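Home Tickets Knowledge Base Facilities Contact

Ticket 909 – Bakery counter: pastries marked or torn during bagging
Status: Resolved, monitoring
Opened: 2020-03-15
Location: Skomora counter
Reported by: Orathai Suwannarat
Assigned to: Alina Barbu, Counter Equipment

Issue as reported

Counter staff report that glazed and sugar-topped items are being damaged between the display tray and the customer's bag. Two complaints were received in one morning. In both cases the customer had bought several items in a single bag and found the glaze pulled away from the top of one of them. Staff asked whether the tongs should be replaced with the all-steel model used at the Bråten counter.

Initial response (A. Barbu)

The all-steel model is not recommended for glazed items. Please confirm the following before any replacement is ordered:

Are the silicone heads fully seated on the steel arms?
Are the tongs wiped between sugared and glazed products?
In what order are the items placed in the bag?

Reply (O. Suwannarat)

The heads are seated and do not turn by hand. The tongs are wiped at the start of each shift and when visibly soiled. There is no set order for bagging; items go in as the customer names them.
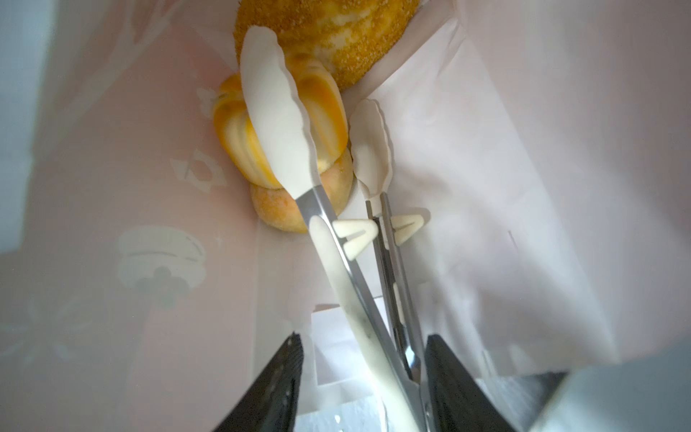

Attachment 1. Silicone-headed tongs against the ribbed pastry, sugar-crusted bun and bread roll in the same bag.

Assessment (A. Barbu)

The larger head is lying directly over the center of the glossy pastry. Pressure at that point is the most likely way for a soft glaze to be lifted. Coarse topping from a sugared bun can also transfer to the heads and scratch the next item handled, so wiping once per shift is not sufficient.

The sheet of white paper is along one side of the bag. It should be placed between glazed items and their neighbors wherever the bag allows.

Actions

1. Plain rolls are to be bagged first, glazed items last.
2. Items are to be held by the sides and released before the tongs are withdrawn.
3. Tongs are to be wiped after every sugared item.
4. A second pair, reserved for glazed items, has been requested from Plallix under stock line 34.

Update (O. Suwannarat)

The new order of work has been explained to all counter staff and posted beside the till. The second pair has been received and is in use. No further complaints have been recorded – the ticket may be closed from our side.

Closing note (A. Barbu)

Marked as resolved. The bagging instructions will be reviewed in May together with those for the Womau counter. Please reopen this ticket if damage recurs.

2 comments 0 shares

Contact Counter Equipment | Terms of use | Back to top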